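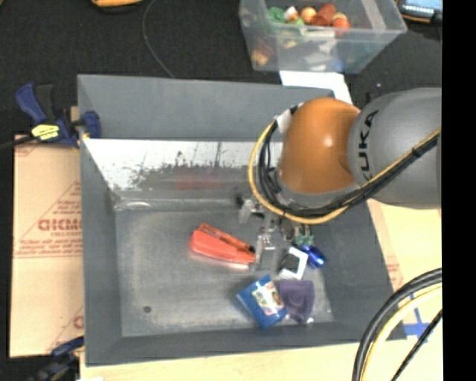

Chapter 4
Bins, Totes and Loose Stock

Start with the stockroom at Ellstead. 355 bins, one clerk on the evening shift, office supplies mostly – staplers, tape, hole punches, the odd box of envelopes. Nawal Slaoui ran it for years and kept a notebook. Her first rule: one kind of item to a bin. Her second: never mind the first rule in April, when returns come in.

This chapter covers open bins. Sloped sides, flat floor, no lid. Easy to fill, easy to see into, bad for small parts that slide to the corners. Lids come in Chapter 5.

By the end you should be able to:
choose a bin depth for a given item
label a bin so the label can be read from the aisle
work out fill level by eye, then check it by wieght
decide when a lone item goes back to its home bin

Key terms: tote, fill level, home bin, stray.

Before you read – empty one desk drawer into a box. Find the stapler without looking. Write down how long it took, you will need the number in Section 4.2.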